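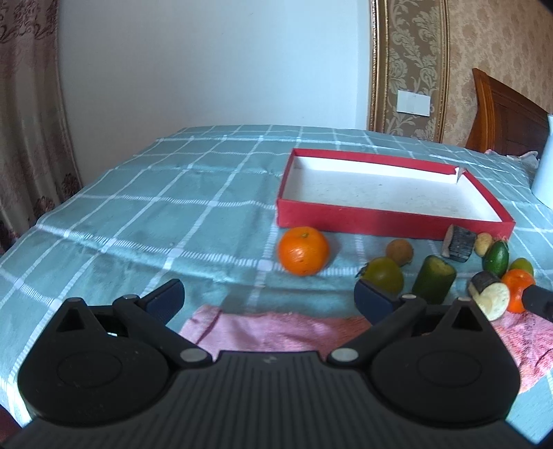

Dekau Contract Tracker, reviewed by Baltazar Robles

I used this database for three months to follow defense export licenses. Search is quick, and you can filter by supplier, buyer country or year. Subsidiaries are listed under the parent company, so joint ventures take some digging. Records go back 14 years, but the early ones often lack a contract value. Exports stop at 700 rows, too few for a large supplier. Support answered my one email in May within a day. I'd renew for the search alone. 9 out of 14 on our usual checklist.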